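Prurnudwood Activity Room: Tabletop and Small Supplies Check
Thursday, August 8, 2019

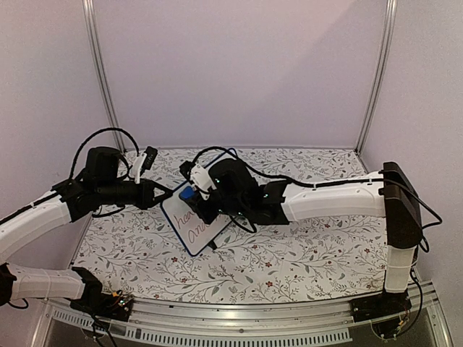
Scope is the writing supplies, the dry-erase boards and whatever the table is wearing. Chairs have their own form, and their own troubles.

1. Table paper flat, no lifted corners
OK. The leafy vine pattern remains in service. Three rolls of it were bought in July, so get used to the flowers.

2. Table paper free of ink
OK on top. Look underneath when the sheet is next changed. Red gets through more often than the packaging would have you believe.

3. Small boards: borders intact, no sharp corners
OK. One blue border from the Grasik set has a nick at the corner. Smooth to the thumb. Recheck next month.

4. Small boards: wiped at end of day
FAIL. Two still had writing on them at closing. One was a shopping list and a fairly ambitious one.

5. Markers capped
FAIL, by a margin. Of 12 markers in the Plalier tub, four were uncapped and one wore a cap of another color. Please match them. A blue cap on a red marker is how arguments begin.

6. Markers write
Partial. Five gave up mid-word. Discard them; do not return them to the tub in the hope that they will recover.

7. Cleaning spray labeled and on the high shelf
OK. Label faded but legible if you already know what it says.

8. Cords clear of the walkway
OK.

9. Front edge of table: nothing loose, nothing to catch a sleeve
OK. Wipe out the slots, which collect eraser dust.

10. Supply cabinet closes
Closes. Does not stay closed. Request 2,644 is still open with Shevchuk, as is the cabinet.

Result: pass with comments. Items 4, 5 and 6 to be fixed within 17 days. Leave the finished form in the tray by the door, under the other ones.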